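Public Restrooms Deserve a Place in the Town Budget

April 17, 2020

The town of Undbridge maintains 13 public restrooms. In July, under the draft budget now before residents, 10 of them will close. The savings are modest, and the case for them rests on the view that a restroom is a courtesy that shops and cafes can provide just as well. This institute takes the opposite view.

A public restroom is part of the street. Bus drivers, mail carriers, parents with small children and older people plan their days by it. When it is locked, many of them shorten their trips or stay home, and the cost of that choice appears in no ledger. Handwashing has also become a matter of public duty this spring, and a town cannot ask it of people while removing the sinks.
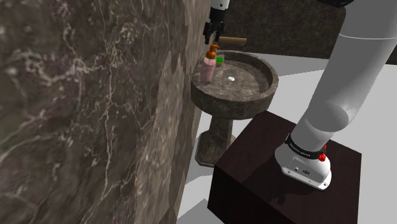 Who should pay for public restrooms?

The town should pay, from general funds, in the same way that it pays for sidewalks and street lights. Coin locks and entry fees raise little and turn away the people with the fewest alternatives.

The neighboring town of Flavberg tried a different course. It paid businesses on Mondal Street to open their restrooms to all visitors. The plan had merit, and we supported it at the time. Yet the businesses kept their own hours, and in the early morning and late evening there was nowhere to go. Signs were small - in some windows they were missing altogether - and staff were left to decide who looked welcome.

Upkeep is the harder question. A building that is opened with a ceremony and then neglected will soon be avoided, and low use will be cited as grounds for closing it. Soap, paper and regular cleaning belong in the operating budget as fixed items.
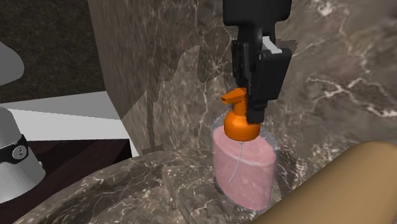 They should not depend on what remains at the end of the year. The Ginum Park building received 308 written complaints before its last renovation, most of them on supplies and cleaning, very few on the structure itself. A cleaning visit every morning and another at midday would have answered the greater part of them.

We therefore ask that the closures be withdrawn and that a maintenance line be written into the budget for all 13 sites. Opening hours should be posted at each door and kept.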